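I've been putting off writing this one, mostly because I know how I sound when I get going on it. But my dishwasher died in December, and it's been five months, and I'm still mad, so let's go.

I think people should be allowed to keep old stuff running. More than allowed. I think the companies that sold it to us should have to help, at least a little, for a lot longer than they do now. A dishwasher is a box that sprays hot water on plates. We figured that out a long time ago. There is no reason on earth one should turn into scrap after a few winters in my kitchen.

Mine was a Siltow. It ran fine for years and then one evening it started beeping and flashing an 11 at me, and the booklet (yes, I keep the booklets, in a drawer, in order, don't laugh) told me that 11 meant "contact service." So I contacted service. I was on hold for the length of an entire roast chicken. The very nice man who picked up told me the control board was no longer made, and would I like a coupon for a new one? A new dishwasher, he meant. The coupon was for $20.

I did not want the coupon! I wanted the board. I found one eventually, from a guy selling parts out of a storage unit, and he wanted $259 for it, no returns. That's most of the way to a whole used machine. I stood in my kitchen doing the math on the back of an envelope, and then I washed the dishes by hand, and I have been washing them by hand ever since.

My grandmother had a Loritz mixer. She got it as a wedding present and it outlived the marriage, my grandfather, and two kitchens. When the motor brushes wore down she walked it over to Hrubý, the repair place by the post office, and old Mr. Hrubý would have it back to her before the weekend for less than the price of a decent lunch. The whole shop smelled like solder and coffee. He had drawers and drawers of tiny parts with handwritten labels, and if he didn't have the thing you needed he'd write to the factory, and the factory would write back. Imagine that. I get worked up just typing it.

Now his shop sells phone cases. They're fine phone cases. I bought one.

The funny thing is that computers, which everybody thinks of as the ultimate throwaway item, used to be the best example of doing it right. You took the side off a big ugly desktop and there it all was. Memory goes in these slots, processor goes in that socket, lift the lever, swap it, close it up. I'm not handy at all, and I put extra memory in mine with a butter knife nearby for moral support. Standard parts in a case you could open, and a mess of different companies all agreeing on where the holes go. Why can't a washing machine be like that? Why can't a toaster?
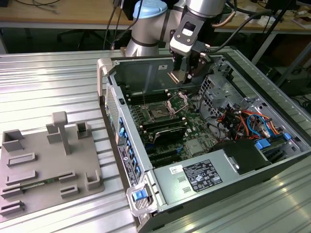 Noémie Lemieux wrote to me after I grumbled about all this in my last column, and she thinks I'm being sentimental. Her point was that the old stuff we remember is the old stuff that survived, and that for every mixer like my grandmother's there was a heap of junk that caught fire and went to the dump. She also said her new fridge uses a fraction of the power her old one did, and that if she'd nursed the old one along out of principle, she'd have paid for it on the electric bill every month. "You can't fix your way to a better compressor," she wrote, and I've been chewing on that line for a week.

Okay. She's right about the fridge, and I'll give her most of the junk heap too. I remember some terrible hair dryers. If a new machine really does save that much power or water, go get one, and I won't follow you down the aisle at Clendano making faces.

But my dishwasher didn't get replaced by a better one. I went and looked! The new Siltow uses the same amount of water per load, according to the sticker on the door, and it has an app. I don't want to talk to my dishwasher from the bus. What I want is for a company that sells me a big appliance to keep the boards and pumps and seals in stock, at a sane price, for the number of years a normal person expects to own the thing. And I'd like the repair manual to be something I can read, or at least hand to somebody who can.

I know parts cost money to store. I know it would probably bump up the sticker price. I'd pay it. I think plenty of people would, if the tag told you how long you could get parts, right next to the bit about the energy use. Put it in big print and let us choose.

For now I've got 2 dish racks, a pair of yellow gloves, and a large dead Siltow that I'm using to store baking sheets. The storage unit guy emailed me again yesterday. He's still got the board. He still won't take returns.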